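검은색 면 의류 개는 법 정리. 티셔츠, 얇은 니트, 두께 있는 천 기준. 타래로 이어 씁니다. (1/)

작업면부터. 저는 전용 판을 쓰지 않고 식탁보 깔린 둥근 테이블에서 갭니다. 둥근 상판은 기준이 될 직선 모서리가 없습니다. 그래서 옷의 옆선을 기준선으로 잡아야 합니다. 사각 테이블에서 하던 습관대로 상판 가장자리에 밑단을 맞추면 반드시 틀어집니다.

식탁보의 반복 무늬는 눈금으로 쓸 수 있습니다. 꽃무늬 한 줄을 골라 밑단을 나란히 놓으면 됩니다. 다만 식탁보 자체가 돌아가 있으면 의미가 없으니 먼저 손바닥으로 한 번 펴 둡니다.

검은 옷의 문제는 두 가지. 봉제선이 안 보이고, 먼지가 너무 잘 보입니다. 전자는 조명 방향으로 해결합니다. 빛이 위에서 떨어지면 주름의 그림자가 죽습니다. 창에서 옆으로 들어오는 빛이 낫습니다. 직사광은 예외. 천이 번들거려서 접힌 선과 눌린 자국이 구분되지 않습니다.

펴기 전 단계. 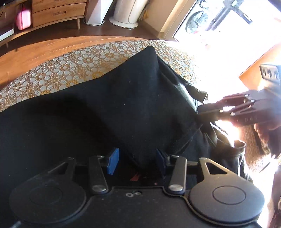
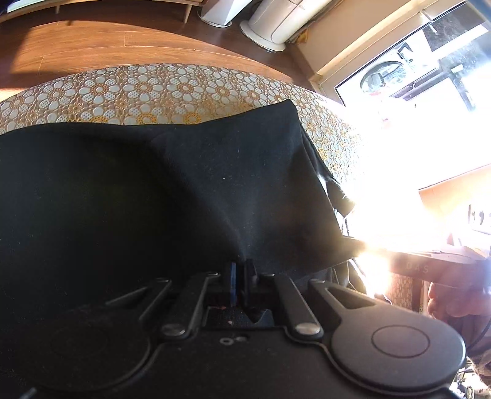

읽는 시간 2분

가운데가 봉우리처럼 솟은 상태에서 바로 접기 시작하면 안쪽에 주름이 갇힙니다. 봉우리를 위에서 누르지 말 것. 양쪽 끝을 잡고 수평으로 당겨 내려앉힙니다. 누르면 접힌 자리가 그대로 찍힙니다.

두 번째 사진 천 가운데쯤에 흰 보풀이 하나 보입니다. 이런 건 접기 전에 뗍니다. 접은 다음에는 안쪽으로 들어가서 다음에 입을 때 발견합니다. 테이프 클리너는 결 방향으로 한 번만. 왕복하면 면 표면이 일어납니다.

순서.
어깨선 두 점을 잡아 든다.
한 번 털고 등판이 위로 오게 놓는다.
옆선을 안쪽으로 접는다. 소매는 되접어 세로선에 맞춘다.
밑단에서 목 쪽으로 반, 다시 반.

접은 뒤 4겹이면 얇은 티셔츠는 세워서 수납됩니다. 두꺼운 천은 마지막 반 접기를 생략하고 눕힙니다. 세우면 윗부분이 벌어지면서 옆 칸을 밀어냅니다.

서랍은 Virketti 칸막이를 씁니다. 칸 폭 200mm. 옷 폭을 여기에 맞춰 접으면 따로 잴 필요가 없습니다. 예전에 쓰던 Drastia 수납함은 폭이 269mm였는데 티셔츠에는 넓어서 한쪽으로 쓰러졌습니다. 지금은 침구 커버용.

Lejla Đorđević 님이 접는 판을 쓰면 안 되냐고 물어보셨는데, 써도 됩니다. 같은 치수의 옷이 많으면 판이 빠릅니다. 저희 집은 사이즈가 제각각이라 판을 바꾸는 시간이 더 걸립니다.

검은 옷끼리 쌓을 때는 목둘레가 보이는 쪽을 앞으로. 색으로 구분이 안 되니 라운드, 브이, 터틀넥 순으로 넣습니다. 라벨을 붙여 봤지만 세탁 주기마다 순서가 바뀌어서 그만뒀습니다.

Kidus Habte 님 질문 추가. 다림질은 개기 전에 하는지. 셔츠만 합니다. 티셔츠는 건조대에서 내릴 때 옆선을 맞춰 한 번 당기는 것으로 끝냅니다. 건조기를 쓰는 집이면 종료 직후에 꺼내야 같은 결과가 나옵니다.

니트는 걸지 않습니다. 어깨에 옷걸이 자국이 남습니다. 소매를 등 쪽에서 교차시키고 반만 접어 맨 아래 서랍에 눕힙니다. 방충제는 옷에 직접 닿지 않게 서랍 모서리에.

다음 타래는 침구 커버. 모서리 잡는 법부터 씁니다.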